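Chapter 11
Towels and Household Linen

By the end of this chapter you should be able to name the parts of a towel, prepare one for folding, and choose a fold to suit the shelf it will be kept on.

Towels take up more room than most other household linen. The pile traps air, and a badly folded towel can fill twice the space of a neat one. At the Rizzi guest house in Jollton, which we follow through this part of the book, the linen room holds 2,659 items on open shelves, and the towels are checked and refolded every September.

11.1 The parts of a towel

The main area of a towel is called the field. On some towels the edges are finished with a bound border, often in a different shade, which protects the fabric from fraying. Many towels also carry a care label and a hanging loop. Find these before you start, as they tell you which way round the towel is lying. The loop is usually sewn to the middle of one edge, so it makes a handy guide to the centre line.

A large table is the best place to work. It should be clean, dry and wide enough for the whole towel – a bed is too soft, and the fabric sinks into it.

A dark grey towel with a lighter border shows up well against a white table top. The loop is in the middle of the far edge and the label is near the upper right corner. The towel has been laid out but still has diagonal wrinkles and a raised fold towards the left, and these need to be smoothed out before the first fold is made. 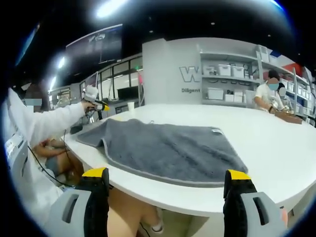
11.2 Laying out and smoothing

Place the towel with one edge parallel to the edge of the table. Starting at the centre, run a flat hand outwards to each corner. Lift any raised fold and lay it down again, as pressing on it only makes a crease. Pull the corners gently until the border lies straight on all sides.

Two people can share the work on a bath sheet, one at each end. Smaller towels are quicker to do alone.

Key words: field, pile, bound border, hanging loop, care label

Related chapters
Chapter 10: Washing and Drying
Chapter 12: Sheets and Pillowcases
Chapter 13: Planning a Linen Cupboard

© Briltudville Press. All rights reserved. Contact us | Back to top

This site uses cookies to remember your reading place. Accept | Manage settings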